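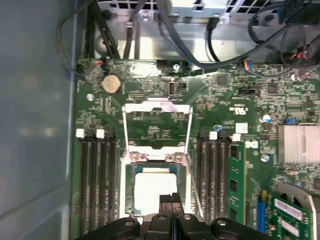
Why were the wrist-camera episodes from the second week of collection pulled from the training split?
The gripper's force limit had been reset to its factory value after a controller update, and 148 episodes were recorded before anyone checked it.

Prorneck CPU Service Episodes: data card and fault notes

6 March 2024
By Rajitha Cassim

## Contents

The set holds 198 teleoperated episodes of work in and near processor sockets on desktop and server boards. Each episode has a wrist video, joint positions, gripper width, gripper force and a short text label. Boards stay in their cases. Memory modules and cables are left as the operator found them.

## What went wrong

The arm controller was updated on a Monday morning. The update rewrote the gripper settings file, and the closing force limit went back to the default. Our limit for processors and load plates is much lower. The startup check compared the file's version number and did not read the values in it, so it passed.

Man-lok Ng noticed the problem while labeling. The force trace flattened out at a level our limit should never have allowed. By then one board at the Nargate bench had bent socket contacts and one load plate no longer closed squarely. There were no injuries. The bench guard was closed for every episode.

We can't say which episode bent the contacts. The socket was not inspected between runs that week.

## Affected data

- `force_fault/` holds the 148 episodes recorded with the wrong limit. Video and joint data are good. Gripper force should not be used as a target.
- `main/` holds the remaining episodes, recorded before the update or after the fix.
- In 6 episodes in `main/` the operator pressed the stop button. These are marked `aborted: true`.

## Changes since

Apostolos Bakalis rewrote the startup check. It now reads the force limit back from the gripper and refuses to start if the number differs from the one in `bench.yaml`. Sockets are inspected under a magnifier after each processor change, and the result goes in `inspection.csv`.

## Known gaps

The inspection file has no rows for the first two weeks. Lever position is not labeled. Report errors to Clyde Kincaid at the Nargate bench, with the episode number.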